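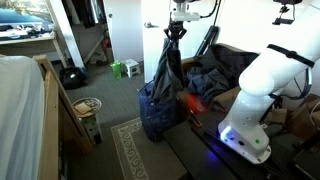 Progress report to the Kaserar Fund
Project: Prunel, catalog and storage of collectible game figures
Prepared by: Ratih Wattimena
June 8, 2018

1. Status

The Prunel catalog is on schedule in two of its four work areas and behind in the other two. Data entry and condition grading are on schedule. Chip readout and the public lookup page are behind, for the reasons given in sections 3 and 4. No change to the total budget is requested. One transfer between budget lines is requested in section 6.

2. Data entry and grading

The catalog now holds 400 figure records, which meets the target set in the grant agreement for this period. Each record gives the series, the character, the region of sale, the print code on the base, and whether the packaging is sealed, opened or missing. Variants are entered as separate records when the base code differs. Paint differences alone do not get a separate record; they go in the notes field.

Grading uses a scale of 5 steps, from sealed with sharp corners down to loose with damage. Murray Desjardins and Lucrezia Farina graded the first batch independently and compared results. Most disagreements were on the middle step, where the card is creased but the blister is intact. The wording for that step was changed to state that a crease crossing the character art lowers the grade and a crease on the back of the card does not. Records graded under the old wording have been regraded.

Yellowing of the blister is recorded but has no effect on the grade. Collectors who reviewed the draft scale wanted it included. We have left it out for now, as we do not have a reliable way to tell light yellowing from the tint some blisters had when new.

3. Chip readout

Of the records entered, 101 have a completed chip readout. The plan called for half of the catalog by this point. Two causes account for the gap.

First, sealed figures are harder to read than expected. Some packages have a foil layer under the base that blocks the signal. The owner agreements do not allow us to open a sealed package, so these figures are marked "not readable in package" and will stay that way unless the owner gives written permission. Primo Ferraro has drafted a one-page permission form. It states plainly that opening a package lowers its resale value and that the project does not pay for the difference.

Second, the Mridha reader software dropped the last block of data on long reads. The fault was in our own configuration — the timeout was set too short. It was corrected, and the affected figures have been read again. Those repeat reads are included in the count above.

4. Public lookup page

The lookup page runs on the internal server and can search by character, series and base code. It has not been opened to the public. Two items are outstanding:

Search by base code fails when the code is typed with a space. Fulvio Sorrentino has a fix in testing.

The page still shows a resale price column. The prices came from auction listings and were out of date within weeks. We propose to remove the column and link to nothing in its place.

5. Storage

The figures on loan are kept in the Prirolik cabinets, upright, with the blister facing away from the window wall. Shelf liners have been replaced on the lower shelves after the old ones were found to stick to loose bases. Temperature and humidity are logged daily. One reading was missed when a logger battery failed; the spare is now kept in the cabinet drawer.

6. Budget

Spending on equipment is under plan, as the second reader was not purchased. Spending on staff time is over plan because of the regrading and the repeat reads. We ask to move the unspent amount for the second reader to staff time. The detailed table was sent separately by Lucrezia Farina.

7. Next period

Open the lookup page once the search fix has passed testing.
Send the permission form to owners of sealed figures.
Finish chip readout for all loose figures by November.
Begin entry of the card-only releases — these have chips but no figure, and will need a shorter record type.

Questions on sections 3 and 4 should go to Fulvio Sorrentino, and all others to me.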